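**Monitor riser or just raise the whole desk? (sore neck, long post)**

**saltus_4**
I've been marking essays at home since November and my neck is cooked. I'm 178 cm, on a fixed-height table, with a laptop and a stack of paper. The physio says to get my eyes up and my elbows level, and those two seem to fight each other. If I raise the laptop, my hands go up with it. If I leave it, I look down all day.

Do I buy a riser and a separate keyboard, or put the whole table on blocks and get a footrest? Budget is $101, which is what's left on a gift card.

**Pluveck**
Riser and keyboard. Blocks under a table are a bad idea unless they have a recess for the legs to sit in. I had bed risers under a kitchen table for a year and one leg walked off when I leaned on the corner. Cracked a floor tile.

Get the keyboard first. You can use books for height until you know what you need.

**guerin_west**
Disagree a bit. If you're marking on paper, most of your looking down is at the paper, and a riser does nothing for that. You want a slope. I got an old drafting board from a school clear-out and it did more for my neck than the monitor arm did.

**saltus_4**
It's half and half. Essays come in on paper, marks go in on the laptop. I hadn't thought about a slope.

**Pluveck**
Slopes are fine until your pen rolls off for the fortieth time. Also you can't put a cup of tea anywhere.

**guerin_west**
Mine has a lip along the bottom. The tea goes on the windowsill, where it should be anyway if you've got other people's essays in front of you.

**otis_r**
Check your chair before you spend anything. Elbows should be level with the desk or a touch above it. If the chair goes up enough for that and your feet still touch the floor, the table is fine and you only have a screen problem. If your feet dangle, use a footrest. A ream of paper taped shut will do. I used one for 4 years.

**saltus_4**
Chair goes up enough. Feet touch, just. So it's the screen and the paper.

**Apolline Rey**
I do pattern drafting, so it's paper all day and a laptop for maybe an hour. What worked for me was keeping the middle of the table clear and putting anything that needs height at the back. A low shelf is enough. The bit underneath stays usable, so the table doesn't get any smaller. I also lay a big sheet over the top, because a bare tabletop dents under a tracing wheel and ballpoint goes through thin paper.
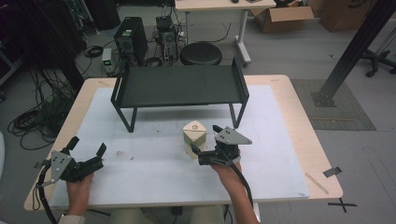
*Black shelf at the back, white sheet over the tabletop, bit of wood showing round the sides.*

Measure from the tabletop to your eyes while sitting the way you really sit. The top of the screen should be there or slightly lower. Most people buy a stand that's too tall.

**Pluveck**
Second the measuring. My first one was too tall and I got a sore neck in the other direction.

**guerin_west**
Still say the shelf only fixes the laptop half. Apolline, don't you get stiff leaning over flat paper?

**Apolline Rey**
Yes, if I don't get up. I stand for cutting so it breaks the day up. For reading I'd use a slope, I agree with you there. I wouldn't draft on one.

**otis_r**
Cheap option for the reading half is a lever arch binder lying on its side. The spine end gives you the angle. Put the essay on top and a bulldog clip at the high edge.

**saltus_4**
Tried the binder this afternoon with a pile of Year 9s and it's a lot better than flat. Colour me surprised. I'll get a plain keyboard, use books under the laptop for a fortnight, then measure and buy a shelf if it holds up.

**Pluveck**
Don't use library books. The heat from mine warped a cover and I had to pay for it.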